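3.2 Collecting the demonstrations

All examples used in this paper come from opened desktop computers. We chose this kind of work because it is tight, full of cables, and has parts that must be moved at one angle and no other. The data set, which we call Kusau, holds 357 demonstrations of handling drive trays, latches and other plastic parts inside the case. Of these, 36 were set aside for testing before any training was done and were not looked at again until Section 5.

Each demonstration is a recording from the wrist camera together with the gripper opening and the arm pose. The operator says the name of the step out loud at its start, and the label is typed in later from the audio. Steps are short: reach, close, pull, lift, release. We kept failed grasps if the operator went on to finish the step, and dropped the recording if the case had to be moved by hand.

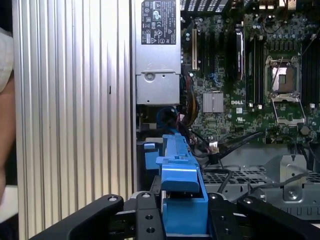 Nazma Wijesinghe objected to this rule when an early draft was passed around, writing that a slow recovery teaches the policy to be slow, and that the failed grasps should be cut out or at least given less weight. We tried both. The results are in Table 4, and the weighted version is the one used from Section 4 on. Cutting the failures out altogether gave a policy that closed on air and then carried on with the next step as if it held the part.

A second question was how much the view should vary. In the first 40 recordings the case stayed in one position on the bench, and a policy trained on those alone did poorly once the case was turned even slightly. After that we turned or shifted the case between recordings and let the cables lie wherever they fell. We did not tidy them. Blue plastic parts are easy to pick out by color against a green board, so we also added random color changes in training to keep the policy from leaning on that cue.

Figure 3. Wrist camera views from the Kusau data: a blue part held in the gripper at an open chassis (first), and the fingers at a drive caddy with a blue frame (second).
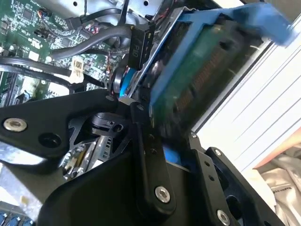
Wikumside, November 5, 2021. Protocol note, reprinted from the lab log. From this date the operator pauses with the fingers at the part before pulling. The pause marks the line between "close" and "pull", which two labelers had been placing at different times. Recordings made earlier were relabeled by one person using the gripper opening alone.

The note was followed for the remainder of the collection. Training ran for 1,000 epochs on every split, with the same settings throughout, and the last checkpoint was used in each case.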